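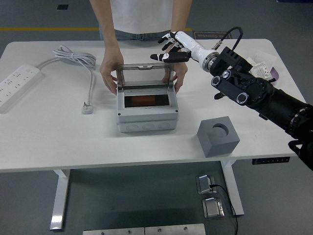
Craig McIver wrote to us in December to ask why the "About" page of an electrical supply company never mentioned how the company started, and whether the old counter on Purves Street was still open. He had bought his first consumer unit there and wanted to know if he could still walk in with a part in his hand and have it matched. The counter is open, and he can.

About Cotix

Cotix is an electrical wholesaler and training school. We sell wiring supplies to contractors, building managers and homeowners, and we teach short courses in residential and light commercial wiring. Both sides of the business share one building, one phone number and one parking lot.

How we started

The company began as a repair counter. People brought in lamps, fans and pump motors, and we fixed what could be fixed. Customers kept asking for the parts so they could do the next job themselves, and after a few years we were selling more parts than repairs. The repair bench closed when we took over the Cilteck warehouse next door. We kept the Cilteck shelving and its bin numbers, and that's why some of our older part labels start with a C.

The school came later. Contractors told us that new hires could pass a written test but had trouble laying out a panel neatly or reading a load schedule. We ran one evening class in the stock room, then another. There are now 14 people on staff, including the instructors, and classes have their own rooms on the second floor.

What we sell

We stock cable, conduit, breakers, boxes, outlets, switches, surge protection and lighting controls. We don't sell appliances or generators. If you need a discontinued part, bring the old one with you, or send us the number printed on it. We keep a shelf of older fittings for people working on older houses — it isn't listed online, so please call.

Orders over $300 are delivered free inside the county. Smaller orders can be picked up at the counter or shipped at cost.

What we teach

There are 3 courses: Basic Wiring, Panels and Enclosures, and Troubleshooting. Each one is taught in small groups with real parts. Basic Wiring has no entry requirements. For the other two we ask that you have taken the first course or have some time on the job. A certificate from us shows that you completed the course. It is not a license, and state rules on who may do electrical work still apply.

Hand tools are provided. Please wear closed shoes and leave rings and watches at home.

Moltesari

Moltesari is our account system for trade customers. It keeps your order history, job names and price list in one place. To open an account, bring your business license to the counter or mail us a copy. Approval usually comes the next working day.

Finding us

We are at 364 Purves Street. The counter entrance is at the front, and the school entrance is on the side by the loading dock. Trucks should use the rear gate.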